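Robot Safety Rules: How Gripping Is Kept Under Control
Reading level: ages 9 to 12
Written by Anouk Prins. Checked by Ruben Koster.

A rule is a sentence that tells you what must happen. A standard is a long set of rules that many people have agreed to use. Robots that work near people have both. This page explains the rules for one kind of robot part: the hand.

Why a hand needs rules

A robot hand is moved by motors. A motor does not get tired and does not feel pain. If it is told to close, it closes until something stops it. The rules say what that something must be.

At the Lurengate test hall, every robot hand has a force limit. Force is how hard something pushes or pulls. It is measured in newtons. Lifting a small apple takes one newton. The Lurengate limit for a hand working with soft items is 50 newtons. If the hand needs more than that, it has to stop and wait for a person.

Rope is a useful test item. It bends, it changes shape when squeezed, and it can slide. A hard block does none of these things. A hand that has only practiced on blocks has not been tested enough to handle rope.
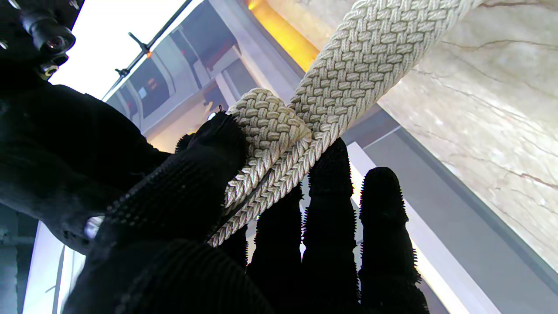
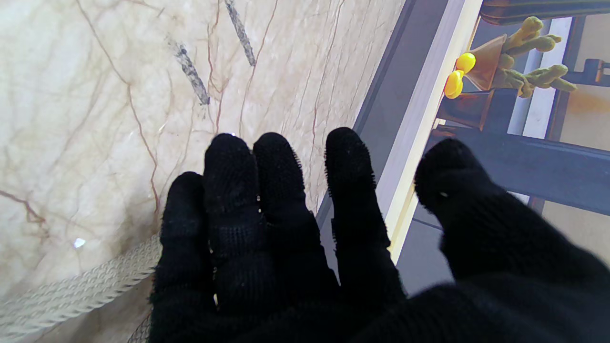
Robot hand at work: gripping a braided rope (first picture) and with its fingers spread above veined marble (second picture).

Rules before the robot moves

1. Look at the work area. Anything the robot does not need for the job is either moved out of reach or written down on the job sheet.
2. Check the covering of the hand. A covering can be a glove, a sleeve or a rubber skin. It must fit closely. Loose threads long enough to wrap around a joint are trimmed.
3. Test the stop button. Press it, see that the motors stop, then reset it. This is done each time, even if it was done an hour ago.
4. Say "moving" out loud. Everyone in the area must answer before the robot is started.

Rules while the robot moves

People stay outside the reach line. The reach line is marked on the floor. It is drawn 80 centimeters farther out than the arm can stretch - the extra space is there for the item the hand may be holding. A rope end can swing well past the fingers.

Only one person gives commands. Two people giving commands can cancel each other out, or add up to a movement that neither of them wanted.

If the robot drops an item, leave it. The arm is stopped first. The item is picked up second.

Rules after the robot stops

The person in charge writes a log. A log is a list of what happened and when. It includes every stop, every dropped item and every change to the settings. The Lurengate log had 3,829 lines when this page was written. Most of them say "no fault."

Words to know

Force limit: the hardest a robot is allowed to push or squeeze.
Reach line: the line people stay behind.
Reset: to put a button or machine back to its starting state.
Log: a written record, kept in order.

Next page: Sensors and What They Measure
Page last checked 2019-01-14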